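Home > On Foot > Conversations

Walking the Salt Way with Lucrezia Palumbo

By Miłosz Pietrzak
June 26, 2025

Lucrezia Palumbo has asked me to meet her at the bus shelter in Arnotgate, and she is there before me, sitting with her boots already tied. She wrote the walking guide to the Salt Way, the path that goes from this village over the hill to Tovinum, and she has just finished the second edition. I came with a list of questions on paper. Most of them I asked while walking, so my notes are not very beautiful.

The path is 17 miles long. In the first edition she recommended it as a one-day walk, and now she doesn't.

"I was thirty-one when I wrote that," she says. "I walked fast and I thought everyone walked fast. Then I got letters. One couple wrote to me that they arrived in Tovinum at eleven in the evening and the only open door was the police station. They were very polite in the letter, but I understood."

So the new guide divides the way into two days, with a night at the halfway point. She says the second half is better for it, because people used to cross it in a hurry, with their heads down, and it is the part with the meadows.

We leave the village by the lane behind the church. For the first mile the path stays beside the stream, and it is wet even in a dry June. I ask her about the name. Was there really salt?

"There was salt, yes, but less than people like to think. It was carried over with mules from the Tovinum side, and mostly in autumn, when the families here killed the pigs. In the rest of the year the path was used for everything. Cheese, letters, brides. My editor wanted a whole chapter on salt and I could fill maybe one page."

She stops often. It is a habit from her work, she explains, since she has to note every stile and every place where the path divides. In her jacket she keeps a small notebook with a pencil on a string. Today she writes down that a signpost near the second footbridge has turned in the ground and now sends walkers into a field of barley. She tries to turn it back with both hands, then I try also, and it does not move.

"I will telephone," she says, and writes this down too.

After the stream comes Cukwood, and here the climb starts. I had imagined a dark forest, but it is open and full of light, with beech trees on the lower slope and birch above. In the old days the wood belonged to the people of Arnotgate in common, and each house could take the fallen branches but could not cut a standing tree. You can still see the boundary stones, low and mossy, if someone shows you where to look.

I ask if the guide tells where they are.

"It tells where three of them are. The others I leave for people to find. When I was a child my uncle showed me one, and I was proud for a whole summer. If I print all of them with directions, then what is there to be proud of?"

The highest point of the walk is 634 meters above the sea, a bare, rounded top with a pile of stones. There is a better view a short distance before it, where the trees finish, and Palumbo prefers to eat there, out of the wind. She has bread, hard cheese and a paper bag of apricots. I have a sandwich from the train station, and she looks at it with pity and gives me apricots.

While we eat I ask the question which I think many readers will have: is it difficult?

"It is not difficult, but it is long, and the way down is worse than the way up. People train their lungs and they forget their knees. I tell everyone to bring poles for the descent, even young people. Also, please, water. After the stream there is nothing to drink until the farm – and the farm is not a shop. If the woman is at home she will fill your bottle. If she is not at home, the tap is in the yard and the dog is only loud."

In January she walked the whole route in snow, in order to know if she could recommend it in winter. She does not. The upper part of Cukwood has no marks that stay visible when the trunks are white on one side, and she lost the path two times on a hill where she has walked since childhood. The new edition has a clear warning on the first page, in bold letters, and she fought with the publisher to have it there and not at the back.

We come down to the halfway hamlet in the middle of the afternoon. There is one place to stay, the guesthouse Ertürk, which has six rooms and a common room on the ground floor. Dinner is at seven and it is the same dinner for all. On our evening it was lentil soup, then lamb with rice, then a plate of cherries on ice.

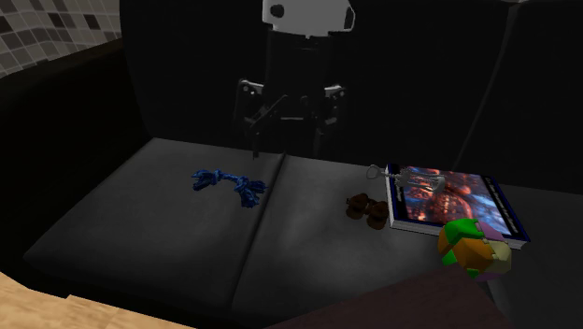
A dark couch with gray seat cushions

Palumbo takes her boots off at the door and goes directly to find something soft to sit on. She advises to reserve the guesthouse by telephone, at least one week before if you come on a Friday, and to say immediately if you want a packed lunch for the second day. Messages by email are read, she says, but slowly.

I ask what she would change on the Salt Way if she could decide alone. She thinks about it for a long time.

"A bench," she says at last. "At the place where we had lunch. Just a simple one, with no name on it. And the bus from Tovinum should wait for the walkers. It leaves at ten past five, and I have seen it leave from very close."

The second day I will describe in another article, because it deserves its own space. We started at half past seven, the meadows were not yet cut, and Palumbo was again at the door before me, with the pencil in her hand.

The second edition of her guide can be bought at the post office in Arnotgate and in the bookshop on the main square of Tovinum. The bus to Arnotgate does not run on Sundays.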